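The Knife Goes Where?

December 2018

I grew up in a house where the fork and knife arrived at the table in one fist and you took what you were given. So it is with some embarrassment that I report spending most of an evening on one place setting.

Blame Marijke Baert. She is coming for dinner with Wouter Dekker, and the last time I fed them she moved her fork to the other side of the plate without breaking off her sentence. I have thought about that fork a lot.

I got out the black plate, bought from Tasel when I believed black plates would make my cooking look deliberate. They make rice look deliberate. Everything else looks lost. Then the striped placemat, gray and white, which shows every crooked angle you put on it.

After that it gets murky. Fork left, knife right, says everyone. My mother was left-handed and set the table for herself, and the rest of us adapted – so my hands still want it the other way around, and they usually win.

Glasses are worse. I own plenty, all small and clear, and I can't settle whether a guest gets one or two. The etiquette book I borrowed runs to 302 pages and gives glasses a whole chapter, with diagrams like a parking plan. I read it to page 116 and went to look for the napkins.

I still haven't found the napkins. Dinner is soup, so I should also look for spoons.

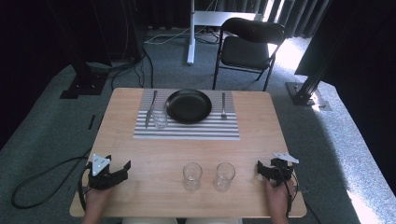
One place set, two glasses still waiting for a decision.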